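1/5/23

Went over to Kellex after lunch because Citlali Bautista has been on at me since December to come and see the thing work. She says 30 household jobs by summer. I said I'd settle for one. My own kitchen has at least that many waiting and I do them with a radio on.

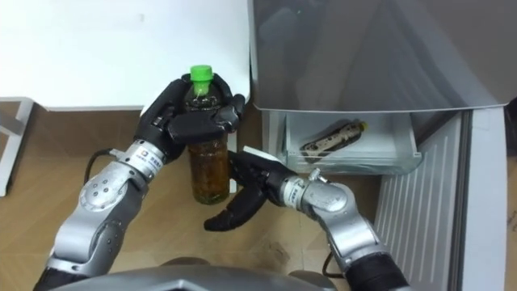

Two hands on the bottle, green cap still on.

It's a bottle of something like tea. Fraser Pollock wrote "promising" in his notebook and underlined it. I wrote down what they want for the pair of arms and then the price of a kettle. Still not convinced. Drove home in sleet, did the dishes, bed by ten.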